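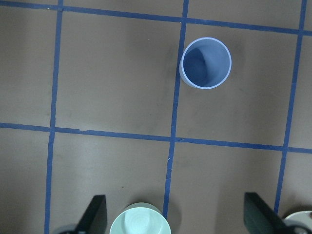 Copo azul e tigela verde na grade de fita, vistos do punho do robô

Pesquisar na comunidade Ir Pesquisa avançada

Clube de robótica: como usar a grade de fita na prova de arrumar a mesa?

Publicado por Aser em 13/03/2021
Imprimir | Enviar por e-mail

Olá, pessoal! Estou no clube de robótica da escola Flustthorpe e este ano entramos pela primeira vez na Taça Flidetti, na categoria de manipulação. A prova é arrumar a mesa: copos e tigelas espalhados numa grade de fita azul, e o robô tem de empilhar os copos e levar as tigelas para a casa certa. Estou adorando — nunca tinha mexido com nada parecido!

O nosso problema são as coordenadas. A fita foi colada à mão e as linhas saíram meio tortas. No programa, cada casa é um quadrado perfeito, e aí a pinça chega sempre um pouco para o lado. Com as tigelas ainda vai, mas no empilhamento, com um copo já preso na pinça e outro esperando embaixo, qualquer desvio atrapalha.

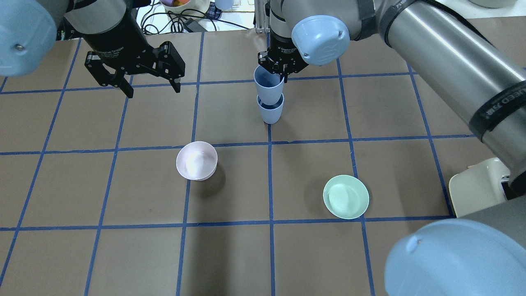 É preciso recolar toda a fita para a grade ficar perfeita?
Basta medir os cruzamentos reais e guardar esses pontos no programa, cada um com a sua coordenada.

Foi o que nos disseram no grupo da Taça, mas fiquei na dúvida sobre como fazer isso na prática. Medimos com régua? Com a câmera do punho? E quando um copo fica em cima da fita, a que casa ele pertence? Temos 13 rodadas de treino até a fase regional e eu queria aproveitar bem cada uma.

Flidetti_fã
Que projeto legal!! No nosso clube a gente mediu com régua e deu certo. Boa sorte na regional, depois conta como foi!

Roussel
Participei da Taça em duas edições e essa dúvida aparece sempre. Esqueça a régua, que acumula erro de uma ponta à outra da mesa. Leve a pinça até cada cruzamento, devagar, e grave a posição do próprio robô. Na nossa mesa foram quase 26 minutos na primeira vez; agora fazemos em 9.
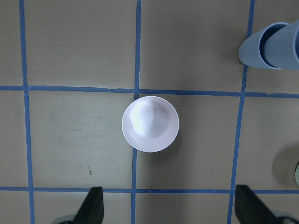 Sobre a que casa pertence cada peça, o regulamento da nossa região manda olhar o centro da base, e o programa pode fazer a mesma coisa. Você acha o círculo da borda na imagem, calcula o centro e corrige pela altura do copo (a borda está mais perto da câmera do que a base, e isso desloca tudo!). Um copo branco como esse, por cima da fita do meio, mas com a maior parte na casa à direita dela, deixa de ser dúvida depois dessa conta. Já para o azul tombado lá no canto, o círculo não serve, e eu trataria copo deitado numa rotina separada — é trabalhoso, mas é a parte mais divertida de programar. A minha primeira versão confundia copo deitado com tigela e passei uma tarde inteira de agosto caçando o erro, que era um limiar trocado.

Outra coisa: grave os cruzamentos de novo sempre que alguém mexer na mesa. Um empurrãozinho já muda os pontos, e você vai achar que o defeito está na pinça.

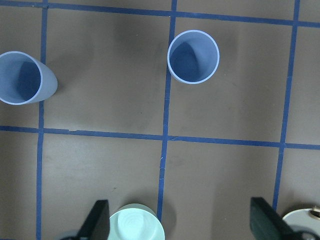 Aser respondeu que vai gravar os cruzamentos já no próximo treino e perguntou se dá para usar só os quatro dos cantos e calcular os outros.

Roussel
Dá, se a fita estiver reta. Com linha ondulada eu gravaria todos, leva pouco tempo a mais. E guarde o arquivo com data no nome, que ajuda muito a comparar um treino com outro. Se quiser, cole aqui o trecho do código que converte as coordenadas e eu dou uma olhada!

Contato | © Comunidade de ajuda | Voltar ao topo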